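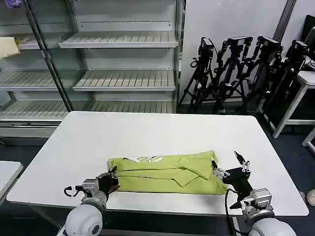
Can a robot do my ironing pile yet?

Project report, Everyday Automation module
Vaida Zariņš (with Arūnas Ozoliņš, who did the timing)

I picked this topic because I hate folding laundry, and I wanted to know how many more years of it I've got left. Our tutor, Līga Jaunzems, said that was a perfectly good research question as long as I wrote it up properly, so here goes!

What we set out to do

The plan was to take one chore, folding a T-shirt, and see how far a two-armed robot could get with it. One shirt, one table, hands with proper fingers. I also wanted a person to compare it with, so I roped in Uldis Liepiņa, who works Saturdays at Stolel (the clothes shop by the station) and folds tops all day long.

We chose a lime green shirt for a boring reason: it shows up well on a white table. My first choice was a white one and Arūnas very kindly didn't laugh.

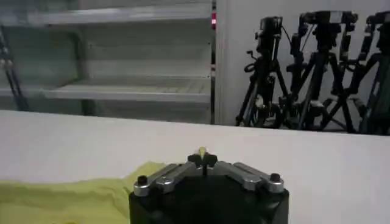 Before we started I'd assumed the hard part would be the folding. I now think it's everything before the folding. A plate is the same shape wherever you put it down, but a T-shirt can land in any old heap, and you have to find a sleeve or a hem in there before you can do anything useful. Uldis does this without looking (he was telling us about his holiday the whole time). A machine has to work out which bit of green is the top layer and which is the one underneath, and from above they look pretty much identical.

How we scored it

We ran 20 attempts. Each one began with the shirt dropped on the table, and we called it a pass if it ended up as a rough rectangle with both sleeves tucked in. I was going to be stricter about creases, then I looked at my own drawer at home.

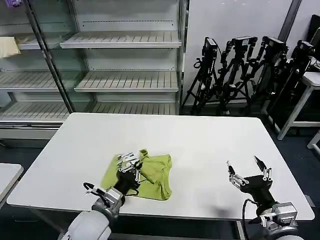 The robot passed four times. Its passes took around 82 seconds each, and Uldis needed 76 seconds for a whole stack of shirts, so he isn't worried about his job. Most of the fails were the same fail: the fingers took hold of two layers when they wanted one, and the fold went wrong from there. Arūnas wants it noted that a few of the fails were very nearly passes. Noted.
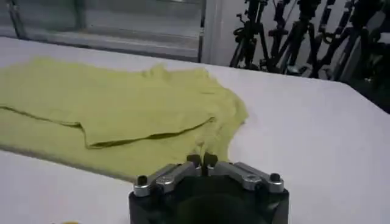 What I'd say to someone asking

For a shop floor, no, not with mixed clothes and customers rummaging through them. At home I'm a bit more hopeful, as I really don't mind if it takes all evening while I'm watching telly. I'd still want it to manage a jumper and a fitted sheet before I paid for one, and we didn't get as far as either.

If I did it again I'd use a thicker shirt as well as a thin one, and I'd write down how each attempt started. We only thought of that near the end, and by then it was too late to go back and fill in the gaps.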